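Re-zeroing the arm after a servo swap

These steps are for the small tabletop arm on the Tistov cell. Do them any time a servo or a gripper finger has been changed, and again if picks start landing to one side.

Before you start, turn off torque and hold the forearm so it doesn't drop. Check that the base sits flat. Follow each cable along the links by hand and leave enough slack at the middle joints for a full bend – a tight cable will pull the elbow off its zero.

1. Power up and load the home file. The old offsets are under Balmont, slot 2.

2. Move each joint to its mark and save. Start at the base and work outward. The joint you replaced will usually read close to 575 where it used to read 322. Save it anyway.

3. Set the table height. Jog the gripper down in small steps until the fingertips just meet the surface, then back off one step and save that as Z zero. Don't press – the fingers will flex and the value will be wrong.

4. Put the red test piece upright to the left of the gripper and the black box on the other side. Run the pick-and-drop routine three times.

If the arm misses the piece on the same side each run, redo step 2 for the base joint only. 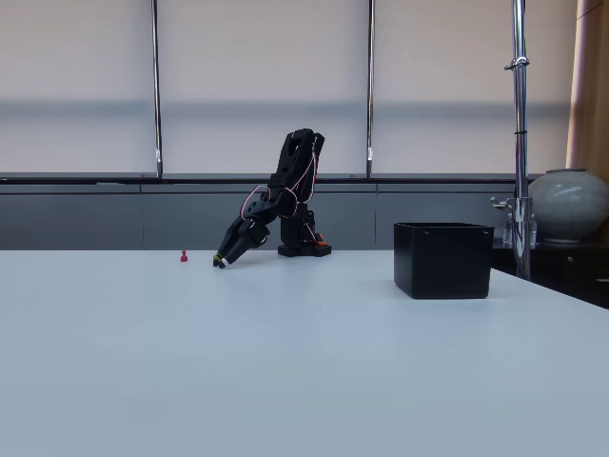
Pirmin Auer: Step 3 worked for me only after I let the servos warm up for a few minutes. With a cold start my Z zero had drifted by lunch.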